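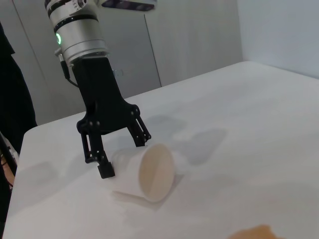

Jultemia Drerier Height-Adjustable Work Table, White Top: Review After One Winter

The Drerier is a two-motor sit/stand table sold flat in two cartons. I bought the larger of the two top sizes with the standard frame and have used it as a combined desk and light assembly bench since December. The price was 1115 dollars delivered to Risville, with the cable tray included and the casters extra. I did not order the casters.

Unpacking and assembly

The frame carton is the heavy one. It holds the legs, feet, crossbars, control box, handset and hardware bag. The top ships separately between foam sheets with hard plastic corners. Both of mine came through without dents, although one of the foam sheets had shed small beads that clung to the underside of the top and had to be vacuumed off before the frame would sit flat.

Assembly took most of an afternoon working alone. The frame goes together upside down on the floor. The crossbars slide into the leg brackets and are locked with set screws, and the manual asks you to leave these loose until the top is on. Follow that. I tightened mine early and had to back every one of them out to get the mounting holes to line up.

There are 17 steps in the manual. Step 4 shows the control box mounted with its ports facing the left leg, while the wiring diagram on the back page shows the ports facing right. Either works, but the motor cable to the far leg only reaches comfortably in the orientation on the back page. The handset can go on either side of the front edge. Pilot holes are drilled for both.

The supplied hex key is soft. Mine rounded at the tip before the feet were on, and I finished with my own driver set. The wood screws for the top are decent and the pilot holes are the right depth.

Turning the table over is a job for two people. The instructions say so, and they are correct.

Frame and stability

At sitting height the table is solid. Typing produces no visible monitor movement, and leaning on the front edge with both forearms does not tip or flex it. At full standing height there is some side-to-side sway, which settles quickly. Front-to-back movement is smaller. I would not clamp a large vise to it at full height, and I would not expect to with any table of this design.

The feet have threaded levelers with a good range of travel. My floor drops toward the window, and I was able to correct for it without shims. The leveler pads are hard plastic and slide on tile. I put rubber cups under them and the sliding stopped. 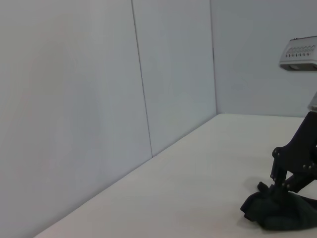
Against a wall, leave a gap at the back. The cable tray hangs behind the crossbar and the plugs at the ends of a power strip stick out past it. With the table pushed in tight, the strip catches on whatever trim or outlet cover is behind it as the top goes up. The manual gives a clearance figure for the sides and none for the rear. A hand's width is enough for my strip. Larger adapters will want more.

The same applies in a corner. The top travels straight up as far as I can measure, but any uneven leveling shows up as a lean at full height, and a side gap that looks fine when seated can close up when standing. Level it first, run it to the top, and then choose the final position.

Top surface

The white finish has a light sheen. It wipes clean with a damp cloth and has not stained from coffee, marker or machine oil, provided the oil was dealt with the same day. Permanent marker came off with rubbing alcohol. Solder flux left a faint yellow patch that needed a second pass.

Glare is the main complaint. With an overhead panel light directly above the work, the surface throws back enough light to be tiring during long sessions. Moving the light forward fixed most of it. A dark mat fixed the rest. Buyers who plan to do close work should look at the gray top, which I have seen in the Risville showroom and which reflects less.

Scratches are hard to see on white and easy to feel. Mine has two, both from dragging a metal case. Neither goes through the finish. The edge band is well bonded along the front and sides. At the rear left corner it stands slightly proud, enough to catch a dust cloth. I reported this, and Jultemia offered a replacement top or a partial refund. I took the refund.

Motors and control

The handset has up and down buttons, 4 memory positions and a lock. Storing a height takes a press of the M button followed by a number. Recall is by a single press, which some people will dislike, as the table will start moving if the button is bumped. The lock prevents this but has to be set each time.

Noise is a low hum, steady through the travel. It starts and stops softly, and a full mug does not spill. Collision detection works on the way down. I tested it over a closed toolbox, and the top stopped and reversed on contact. On the way up it is less sensitive, and it pushed a shelf bracket hard before it quit. Check what is overhead.

The control box lost its calibration once, after a power outage. The display showed an error code and the table would only go down. Holding the down button until it reached the bottom and then a little longer reset it. The procedure is in the manual, in the section on first use, and should be repeated under troubleshooting.

Compared with the Bashir

I used a Bashir frame at my last place for several years. The Bashir has thicker legs and less sway at height. It is also louder, its handset has only 2 memory positions, and its top mounting holes do not match any top but its own. The Drerier frame accepts third-party tops, within the width range printed on the crossbar.

For a desk, I would buy the Drerier again. For a bench that will see heavy clamping or hammering, the Bashir is the better frame, and a fixed-height bench is better than both.

Pros: quiet, good leveler range, easy-clean top, takes other tops
Cons: glare under overhead light, poor hex key, rear clearance missing from the manual, edge band fault at one corner

Rating: 4 out of 5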